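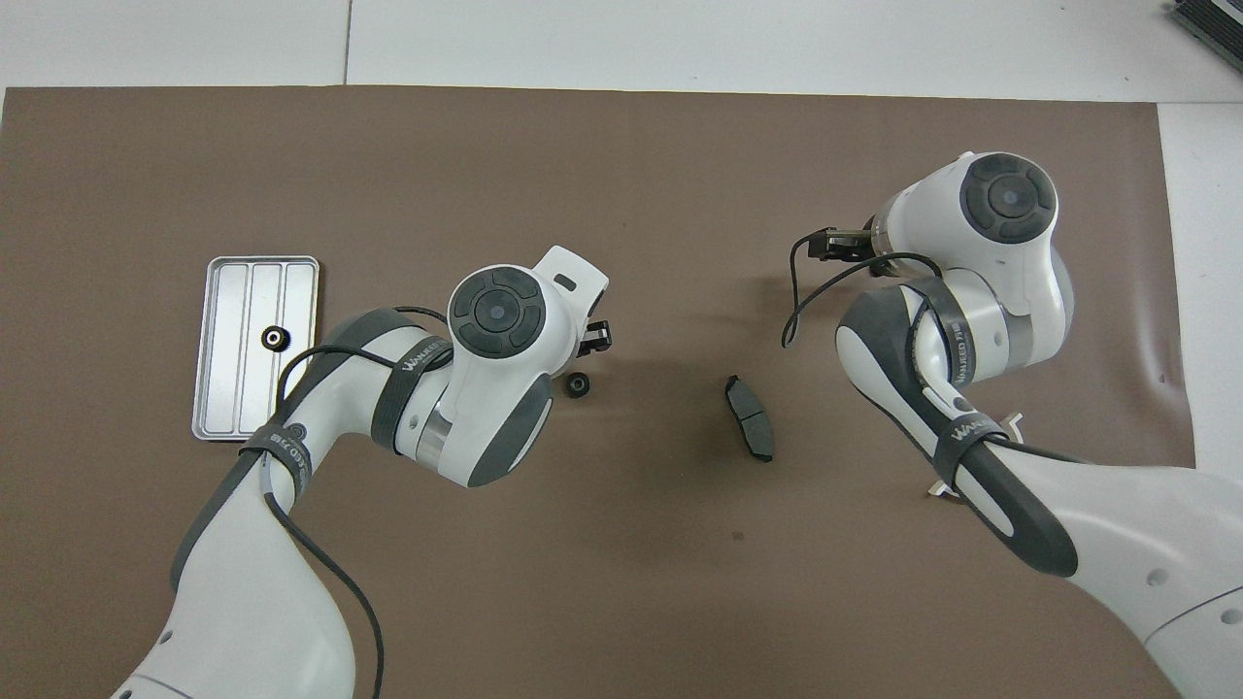

Stomgate Allotment Association
Minutes of the November meeting, held at 7.30 pm in the Alvarado Room

Present: Guadalupe Bermúdez (chair), Khairul Nasution (minutes) and nine plot holders. Apologies were received from plots 4 and 17.

1. Minutes of the last meeting
Agreed and signed. One correction: the broken tap is by the lower gate, not the upper one.

2. Water
The supply will be turned off on the last Tuesday of the month and back on in March. Members should empty their hoses and leave the taps open. Khairul has asked Gumov Plumbing to price a new trough for the lower path. Their first figure was £821, which the meeting thought too high. He will ask for a price without the stone base.

3. Rents
The full plot rent stays at £80 and a half plot at £30. Two rents are still unpaid. Guadalupe will write to both holders.

4. Hedge
The hedge along Emevora Lane is now over the footpath and the council has written again. It was agreed to cut it back before Christmas. Plot 9 offered a petrol trimmer. Cuttings to go on the bonfire heap and not in the compost bays.

5. Compost
Delivery of manure is expected in the second week of next month, around 90 bags. Members to collect their own from the car park. A limit of six bags per plot until everyone has had a turn.

6. Sheds
Plot 12 asked to put up a second shed. Refused under rule 8, but a cold frame would be allowed. Plot 12 asked for it to be noted that plot 3 has two sheds. Guadalupe said these were there before the rule came in.

7. Any other business
The gate code changes on the first of the month. The seed order form is on the noticeboard and should be filled in by the end of next week.

Meeting closed at 8.50 pm. Next meeting in January, same room.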